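逛 Keten 开放日：看人摆杯子的一个下午

Keten 的开放日每年五月办一次，地点在旧货运站后面那栋楼里。我是冲着宣传页上“餐桌与收纳”五个字去的。家里的沥水篮塌了半年，我一直拿一本厚字典垫着，总觉得该出门看看别人是怎么过日子的。

下午两点到门口，前面排着58个人。这个数字写在发给我的号码牌上，字号比主办方的名字还大。排队的地方有一台自动售水机，只收硬币，旁边又有一台换硬币的机器，只收整钞。我喝上水的时候，队伍已经走完了。

进门先领一张楼层图。图上标着14个房间，开放的有10个，剩下四个画了斜线，斜线旁边写着“敬请期待”。一楼大厅给了 Tutico，做桌布和餐巾的，花色很好，价钱也很好，一块餐巾标价2,923，我看了两遍小数点在哪里，没有小数点。摊位上的人很和气，问我家里几口人，我说一口，她就把那套六片装的放回去了。

杯盘收纳在二楼尽头。一张棕色长桌，桌上的东西不多：架子、杯子、盘子。我承认走过去的时候有点失望，楼下光餐巾就铺了三面墙。可是东西少了，人反倒看得进去。先看见的是一只白杯子，侧躺在黑色铁丝架上，杯口朝外，像周末不打算起床的人。旁边是一只浅蓝色的圆盘，平平的，表面哑光，带点粉粉的质感，边沿颜色更淡。

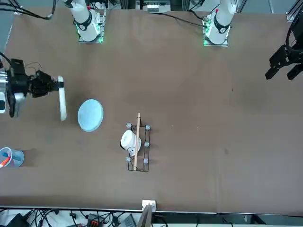
二楼长桌：黑色铁丝架上的白杯，左边是浅蓝圆盘

我在这只盘子前站得比较久。哑光盘子我家有过两只，好看是真好看，刀叉一划就留一道灰印子，洗碗布擦不掉，牙膏能擦掉一半。另一半我后来用来说服自己，那是岁月。后面一位戴草帽的先生大概也吃过这个亏，低声跟同伴说了句“别买”，同伴说“又不卖”，两个人就走了。

架子的各个角上套着灰色的小圆头，这种细节我是服气的。我家那个塌掉的沥水篮，四条腿都是光铁丝，在台面上划出的痕迹够考古队来一趟。

再说杯子。杯子挂着放还是扣着放，在我们家是能吵一顿饭的题目。我母亲那一派主张扣，理由是不落灰；我父亲主张挂，理由是他懒得擦台面。我自己两边都试过。扣着放，杯口闷一圈水汽，第二天一股抹布味；挂着放，夜里去厨房摸水喝，手一碰就叮当响，全楼都知道你渴了。长桌这边也有挂着的摆法：杯子把手搭在短桩上，杯身略微歪着。桌上还有一只浅灰蓝的塑料笔筒，插着粉、橙、蓝三支马克笔，橙的那支斜靠着，很不合群。笔筒和杯子放在一张桌上，我起初觉得是乱，后来想想自己家餐桌上常年有两支没水的圆珠笔和一把指甲刀，就闭嘴了。 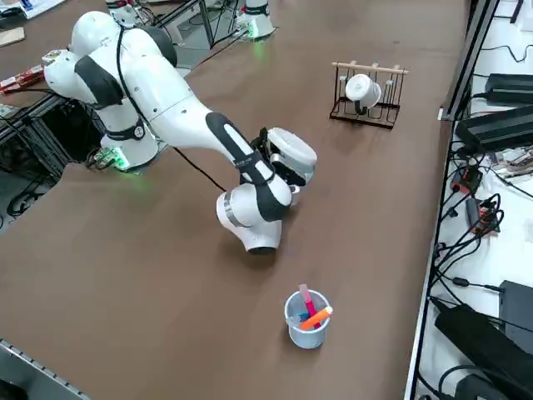 三楼，以及关于午饭

三楼是 Kılıçarslan 的地盘，铜锅铜壶，从巴掌大到能给小孩洗澡的都有。讲解很热情，说铜导热快，我问好不好打理，他说您先看看这只壶的花纹。我就看了花纹。花纹是手敲的，密密麻麻，每个凹坑里都可以藏一点擦铜膏。

午饭我是在三楼楼梯口吃的，这里要夸一句 Emar 的餐台。扁豆汤滚烫，面包管够，酸黄瓜自己夹。要挑毛病的话，餐台只有高脚桌，没有凳子，汤碗又没有把手，于是所有人都在原地小口吹气，远看像一群在许愿的人。吃完要自己把碗送到推车上，推车三层，上两层满了，最下面那层得蹲着放。我前面的人选择了再等等看有没有人来收，等到我蹲下去又站起来，他还在等。

吃饱了我又折回二楼，想再看一眼那张桌子。
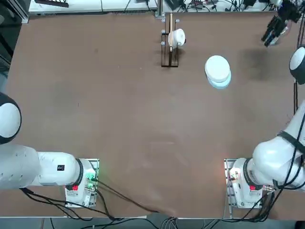
我对桌子的看法一向很固执：买桌子要买已经旧了的，或者买看不出旧的，最怕中间那种，用三个月就让人心疼。我现在这张饭桌属于第三种，第一个月我给每个杯子配杯垫，第二个月杯垫不见了两片，第三个月我开始在水印上放花瓶。所以在长桌前我低头看得比抬头多。棕红色的哑光台面，上面有浅浅的擦痕和发白的条纹，右上那一头还有一块颜色更深的印子，比旁边那个白和浅蓝的圆东西还大一圈。换了我，花瓶得买个大号的。不过看久了也顺眼，深色哑光的台面有这点好处，旧痕迹和新痕迹混在一起，谁也别想赖谁。回来以后我量了自家餐桌，动过把它磨一遍重新上色的念头，查了砂纸目数，查到第三页就去睡了。

快到五点，人少了，二楼安静下来。我发现自己有个毛病，看展看到最后，总要凑近了看釉面和反光，好像能看出一点值钱的秘密来。其实看来看去，就是白的东西放在棕色上很占便宜。随便一个圆圆的白家伙，边缘亮一道弧，右边拖一片软软的影子，就比它自己该有的样子贵一些。 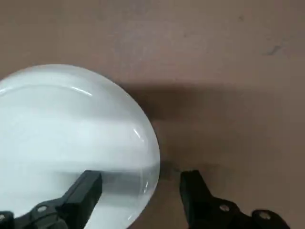
楼下的 Tutico 显然也懂这个道理，他们最贵的那几块餐巾全铺在深色木板上，灯从侧面打。我回家把自己的白碗放在棕色纸箱上试了试，碗还是那只碗，缺口也还在，不过缺口的影子很有格调。

出口处有纪念品，买满一定金额送一只布袋，布袋上印着 Keten 和一个线条画的茶壶。我没买满，差一双筷子的钱，又实在不缺筷子。工作人员给了我一张贴纸，图案是同一只茶壶。

想去的人，几条实在的建议：早上去，下午排队那边晒；带硬币；二楼尽头别漏了，楼层图上它的位置印在折痕里；铜壶可以摸，餐巾不可以；厕所在一楼和三楼，二楼那扇很像厕所的门是配电间，我替大家推过了，锁着。

沥水篮我还没换。字典倒是挪了个方向，现在是横着垫。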